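Burger month continues! August me is a person who thinks about lettuce for a living. Thread, kind of long, sorry.

Goal is 61 good demos of the arm building a burger start to finish. Bottom bun, patty, greens, lid. I drive, the arm copies, the computer saves everything, and later the model gets to learn from my questionable choices.

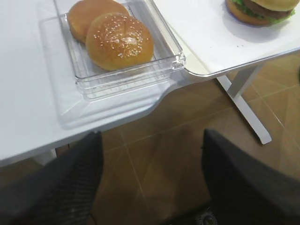 So the buns. Round shiny things are the worst to grab (bagels, I'm looking at you next). Squeeze too low and the bun pops up, too high and you just polish it. Lorna Abella got it on her second try and has been unbearable since.

Rule we settled on this week: if you fumble, you keep going and fix it. We used to toss those runs. Sherif Hajji talked me into keeping them and I think he's right, the model needs to see somebody recover from a bad grab. I've got 11 of those already, so, yay me?

The other rule is to move stuff between runs. Shift the burger spot a bit, turn the patties, swap which bun is in front. Our first batch at Terngate had everything in the same place every time and the model basically memorized the table. Nudge one box over and it reached for thin air! 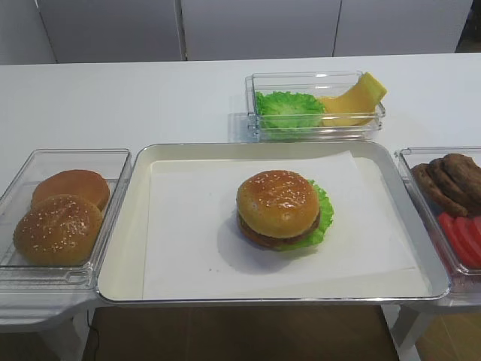
Lettuce gets its own post. It's floppy, it's frilly, it hangs on to the fingers when you let go. My trick is to lower it all the way, open slooowly, then back straight up. If you're in a hurry it comes with you.

Also please label your runs right after you do them. I did 13 in a row before lunch, figured I'd remember which were which, and I did not remember which were which.

Back at it at 2. Tomatoes are next and I already hate them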